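4.2 Sabbath rest and ordinary chores

The sermons told us what the congregations were taught about Sabbath. The diaries told us what people did with it, and this is where the material becomes a joy to work with! Of the 1042 diary entries we coded, a large share dealt with small household matters: when to cook, whether to answer a message from work, whether a short drive counts as travel. Very few entries quoted Scripture at length. Many more used a half-remembered phrase ("made for man," "six days you shall labor") and then got on with deciding about lunch.

We had expected the two main sites to differ mostly in strictness. Jaidee Chapel teaches a full day of rest from Saturday evening to Sunday evening, while the Zulano fellowship treats the day as a gift with no fixed edges. In practice, strictness was a poor guide. Diarists at both sites kept long lists of things they did not do on the day, and the lists overlapped a great deal. What differed was the wording. Jaidee diarists wrote about "keeping" the day. Zulano diarists wrote about "receiving" it, and they used that verb even in entries where they were plainly tired and annoyed with their children.

This matters for how we read Mark 2:27. Much preaching on the verse sets human need against the command, as if one had to give way to the other. The diarists seldom read it like that. For them the verse explained why the command was worth having. One Jaidee entry puts it wonderfully: "If it was made for me then I had better show up for it." Another, from Zulano, says that the day "was already in the house when I woke." We find these sentences richer than our own coding terms, and we have tried to let them shape the discussion that follows.

The group discussions added something the diaries could not. People who had written short, dutiful entries became lively once they heard each other talk about the day before the Sabbath. The Greek word for that day, paraskeue, simply means preparation, and the Gospels use it without fuss (Mark 15:42; Luke 23:54). Neither site had preached on the word during the study period. Even so, preparation turned out to be the topic members most wanted to discuss, and it took up most of the Tustetti meeting on 21st March, when both groups came together for a shared meal.

Three kinds of preparation came up again and again. The first was food, usually cooked ahead in large pots. The second was what members called "closing" – paying a bill, sending a last email, ending a quarrel before sundown if it could be ended. The third was shopping for the house, so that no one would need to go out for soap or rice on the day itself. Several diarists were a little shy about this last kind and marked it as "not spiritual." The groups did not agree with them. In the Tustetti meeting a long and very warm exchange took place on Exodus 16, where the double portion gathered on the sixth day is itself an act of trust, and the gathering is still work.
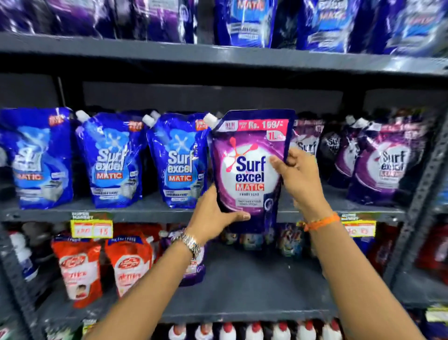
Figure 3. A detergent refill pouch, priced at Rs. 159, held at a store shelf.

We therefore coded preparation as part of Sabbath practice and went back through the full set of entries with that rule in place. The effect was large enough to change our reading of the Zulano diaries in particular. Under the first coding they looked loose, even careless. Under the second they showed a steady weekly rhythm that began well before any service – and that rhythm was shared by members who rarely attended one.

There is a limit here that we want to state clearly. Both sites are made up mostly of households with some control over their working week. Members on rotating shifts wrote fewer entries, and their entries were shorter. Section 4.3 takes up their diaries on their own terms, beginning with those who kept the day on a weekday and had to keep it alone.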